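Equipment planning meeting, January 2021
Erkville shop, table-setting project

I'm typing these up from my own scrawl, so shout if I got you wrong. We started late and went straight to money, which was the only thing on the list anyway.

Where we stand: there's 800 dollars left in the small equipment line, and it has to cover us until the new budget kicks in. The arm purchase is a separate pot and we agreed not to touch it today (we tried, it lasted a minute). What we did talk about is the hand-held grippers, fingers mostly, and how many spares we want on the shelf before we add more table tasks.
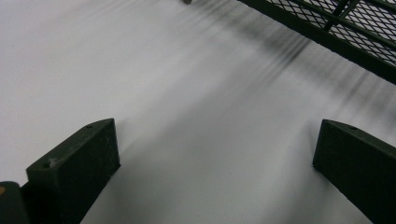 Bavirano wanted to know why we'd buy spare fingers at all when Plunden will quote a full replacement gripper with a service plan. Fair question! I said the Plunden quote came in at 194 dollars per set of fingers and the full unit is way over what we've got, so for now it's fingers or nothing. Bavirano is okay with that as long as we ask again for the whole-unit price before the next order.

Agreed: two sets of fingers from Plunden, 388 dollars. I'll send the order in.

Next up, cables and stands. I'd really like longer cables - we keep planning tasks by how far the cable goes, and that's a silly way to plan anything. Frade has a 12 foot version and will lend us one to try. No money needed yet.

Then the tableware. We've been working with knives, a fork, a plate and the wire caddy, and I asked for a little cash to get more variety, different handles especially. 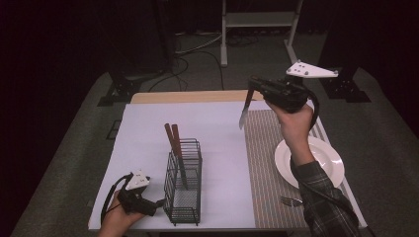
I put in for 60 dollars and got it, receipts to me please. That leaves 352, and we're holding all of it for shipping and whatever breaks.

Left over from November: the storage cabinet. Still no decision. I'm measuring the back wall before we meet again.

To do: order to Plunden (me), cable loan (Frade), whole-unit price (Bavirano).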